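3.2 Objets et aménagement du poste

L'entretien quotidien d'un bac à litière mobilise peu d'objets, mais leur disposition relative varie fortement d'un foyer à l'autre. L'enquête préalable (417 réponses exploitables) ne permettait pas de trancher entre les deux configurations les plus citées : poubelle posée au sol, à distance du bac, ou récipient placé à côté de lui, à la même hauteur. Nous avons retenu la seconde pour l'ensemble des séances. Elle supprime la flexion du tronc, que nous ne cherchions pas à mesurer, et ramène la variabilité du geste au poignet et à l'avant-bras.

La question du manche a été traitée séparément. Les pelles du commerce sont pourvues de manches courts, généralement en plastique lisse, dont la section change sur toute la longueur. Il est donc difficile d'isoler l'effet du revêtement de celui de la forme. Pour cette raison, la condition de référence fait appel à un manche cylindrique gainé, issu du matériel de sport, dont la bande de grip se recouvre partiellement à chaque tour (figure 1). Les lignes de recouvrement constituent un relief faible mais perceptible au toucher, et l'élargissement de l'embout fournit une butée en fin de préhension. Le repérage de la position de prise est effectué par rapport à la bande noire imprimée, plus facile à localiser que les joints de la gaine.

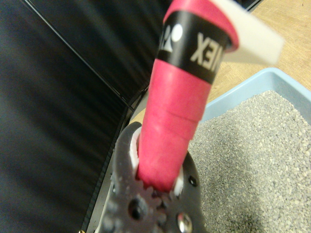
Figure 1. Manche gainé rose de la condition de référence, bande noire à marquage blanc et embout légèrement évasé.

Le revêtement n'a pas été remplacé entre les séances. Zakharchenko et Deschamps ont montré, sur des poignées d'outils de jardin, que le changement de gaine introduit à lui seul un écart supérieur à celui que l'on cherche à observer ; nous suivons leur recommandation et conservons le même exemplaire jusqu'à la fin du protocole.

3.3 Bac, granulés et récipient de collecte

Le bac est un modèle rectangulaire bleu clair à rebord relevé, posé sur un plateau de bois clair. Il est garni de granulés gris mouchetés (Flokine, grade moyen) jusqu'à une hauteur de 8 cm, nivelée à la règle avant chaque séance. Le plateau a été préféré à un revêtement textile : les granulés projetés hors du bac y restent visibles et se ramassent à la brosse sans perte notable, ce qui autorise leur pesée. Une feuille de papier blanc peut être dressée contre le coin du bac (figure 2). Elle sert d'écran latéral et retient une partie des projections du côté opposé au récipient.

Le récipient de collecte est cylindrique et blanc. Il reçoit un sac translucide Clolletti dont la partie excédentaire est laissée libre à l'extérieur – nous avons renoncé à la fixer par un élastique, qui se déplaçait lors du retrait et faussait la durée de cette étape. Le sac retombe donc en plis le long de la paroi et, par endroits, jusque sur le bois.

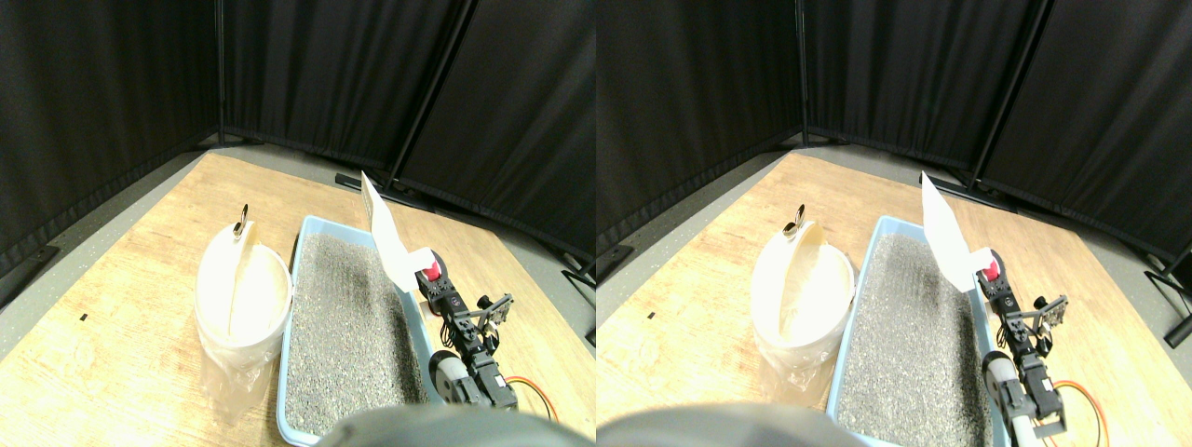

Figure 2. Disposition du poste : récipient de collecte garni de son sac, bac à litière et feuille de papier dressée, devant les rideaux noirs.

Les rideaux noirs qui ferment l'angle de la zone ont une fonction purement visuelle. Les granulés étant gris et le bois peu contrasté, un fond sombre facilite la lecture des contours du bac et du récipient lors du dépouillement. Leur bas s'arrête au-dessus de la base du cadre, et le sol gris reste apparent autour du plateau. Aucun traitement n'a été appliqué à ces bandes de sol, exclues de l'analyse.

3.4 Déroulement et critères

Chaque séance comprend 3 étapes : tamisage, transfert vers le récipient, remise à niveau de la surface. La pelle est déposée sur la litière, vers le fond du bac, avant le signal de départ. La lame ajourée doit reposer à plat ; un appui sur le rebord modifie l'angle de saisie et entraîne l'annulation de l'essai.
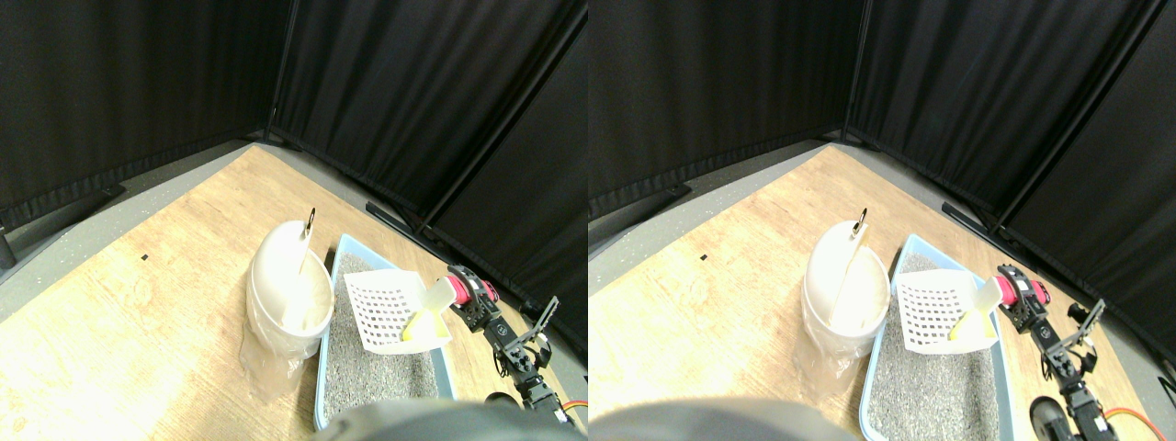 Le temps de tamisage est compté à partir du premier contact de la lame avec les granulés. Il s'arrête lorsque la pelle quitte l'aplomb du bac pour la dernière fois. Le transfert est jugé complet si aucun agrégat ne demeure sur la lame ni sur les plis du sac ; un agrégat tombé entre le bac et le récipient est pesé avec les projections et noté à part. La remise à niveau fait l'objet d'une cotation visuelle par 2 évaluateurs indépendants, à partir de la grille Torkex modifiée. Les bandes remuées, plus sombres que le reste du lit, y sont relevées même lorsque la hauteur est correcte.

Le sac est remplacé à la fin de chaque série. La masse de granulés retirée est compensée avant la série suivante, puis la surface est de nouveau nivelée. Les résultats par type de manche sont donnés en section 4.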